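How do you teach a robot to pick up a cloth?
Robot club page — Eltwood Kids

Blocks are easy for robots. A block stays the same shape. Cloth doesn't! Pick it up and it flops, twists, folds over. So the Ellery club picked cloth for their project this year. Brave.

The robot is called Skitlow. Two arms. Each arm has a gripper, like a hand with only two fingers. Try it yourself — thumb and one finger, no cheating. Now pick up a sock.
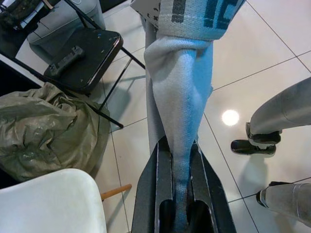 Hard part number one: where to grab. Grab the middle and the ends dangle. Grab a corner and you have a chance. The club has 6 students, and they take turns at the controls, 4 tries each, then swap.
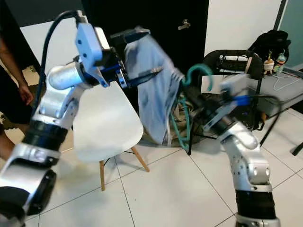
Part two is getting both arms to work togther. One holds, the other goes looking for a loose bit. If they pull at diferent times the cloth slips. Then you start over.

In February they go to the Haltetti contest. The rule there is 60 seconds to hang one cloth over a chair. Faster gets more points, dropping it loses some.

Want to try? You need a friend and a dish towel. One hand each, two fingers each. No talking!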